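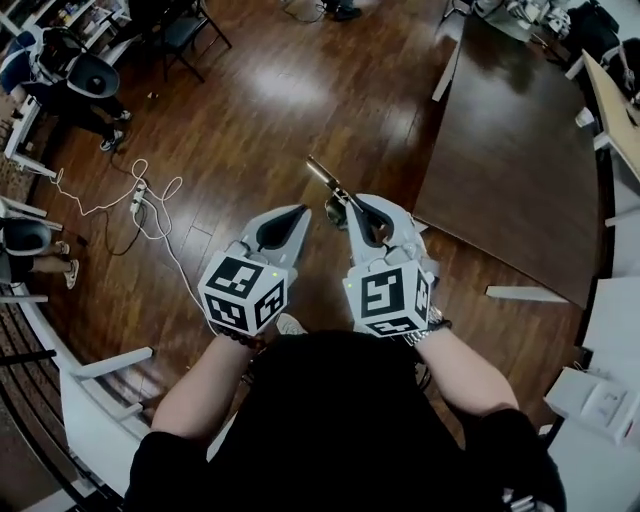
Reading log, November: Tamsin Ambrose, The Porkamside Letters

I finished this one on Monday after two false starts. The edition is the paperback, 261 pages, with the corrected chapter order. If your copy opens with the inquest, you have the older printing, and some of what follows will not line up with it.

The book is a set of linked stories set in Porkamside, a river town with one bridge and two ferry landings. There are six stories. Four of them are told entirely in letters. The other two, "Low Water" and "The Assessor," are in plain third person and sit third and fifth in the running order. I read the whole thing in sequence the first time and then went back and read the four letter stories on their own.

They hold together as a single novella when you do that. The writer of the first letter, a surveyor called Berisha, is the recipient of the last one, and the dates fit. Ambrose never points this out. The only hint in the text is a repeated complaint about the price of lamp oil, which appears in the first and fourth letter stories in almost the same words.

Structure

The letters are not answered in order. Berisha writes to his sister in Dridport, and her reply is printed two stories later, after the reader has already been told by a third party that she has sold the house. So the reply reads as a lie, although she wrote it before the sale. I had to draw up a small table of dates to be sure of this. The table took one side of a sheet of paper and I would suggest making one if you plan to read the book closely.

Ambrose gives most dates by season or by the state of the river, and the river is consistent. High water at the second landing always comes before the school term. Once I had that fixed, everything else could be placed except the undated note at the end of "Gullora," which could belong to either winter. I lean toward the second. It mentions a repaired gate, and the gate is still broken when the ferryman passes it in "Low Water."

Prose

The sentences are short and mostly without figures of speech. The surveyor's letters use measurements where another writer would use adjectives. A room is 30 feet long and he says so, twice, to two different people, and in the second letter he has added a window. I went back to check whether this was an error. The sister's letter mentions that he was never good at remembering rooms, so I take it as deliberate.

The third-person stories are looser and, to my ear, weaker. "The Assessor" spends nine pages on a meal. Dialogue is the problem there – every character at the table speaks in complete sentences and waits for the previous one to finish. In the letters this would not matter.

"Low Water" is better. The ferryman's argument with his son is given only from the far bank, by someone who can hear one voice and not the other. It is the best scene in the book and it runs to less than three pages.

Problems

The map at the front has the second landing upstream of the bridge. The text has it downstream in every story. I wrote this off as the illustrator's mistake, but Hatem Hegazy pointed out in the comments on my last log that the map is signed with the surveyor's initials, which would make it his mistake. I am not convinced. The initials are also those of the type designer credited on the back of the title page.

There is no list of characters, and two unrelated people are called Pell. One is the postmaster. The other appears in a single paragraph of "The Assessor" and could have been named anything else.

Next

I have Uriel Medrano's second novel on the desk and am 30 pages in. It is in the present tense throughout, so progress is slow. After that, the Pichit Yensuk collection, if the library copy comes back. It has been overdue since before I put my name down for it.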